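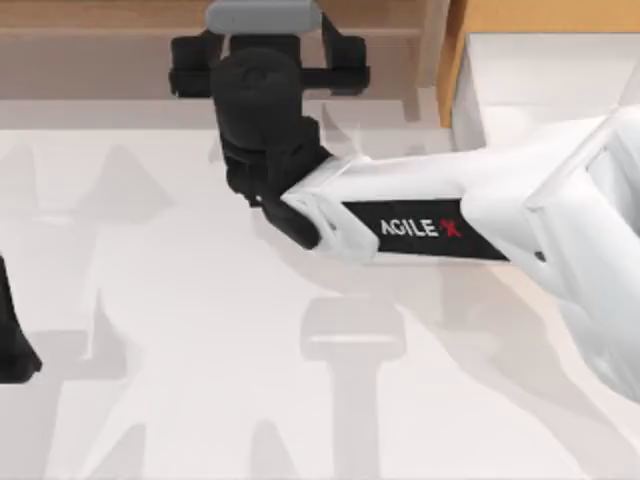 Westasel table, white top

Westasel Work Table
Sold by Fliltance

The Westasel is a plain work table for craft rooms, kitchens and small shops. The top wipes clean with a damp cloth and mild soap. Do not use scouring pads or bleach.

The table ships flat in 2 boxes. Assembly takes one person over 19 minutes, and the hex key is included.

Matching storage
Sorent base cabinets are sold separately. They come in light wood or a warmer honey tone, with pull-out drawers.
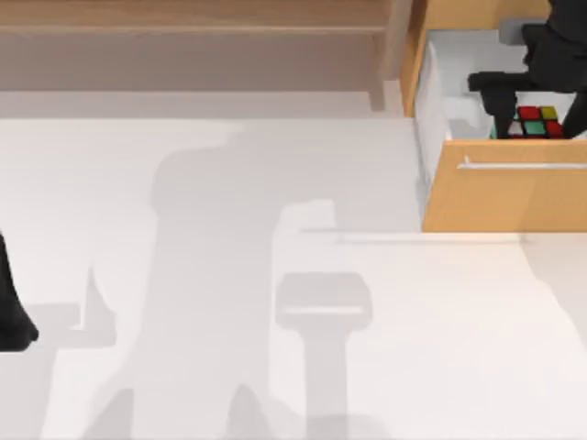 Delivery and returns
Orders ship from our Murakami warehouse. Tables ordered now will leave in August. Unused items can be returned in the original boxes.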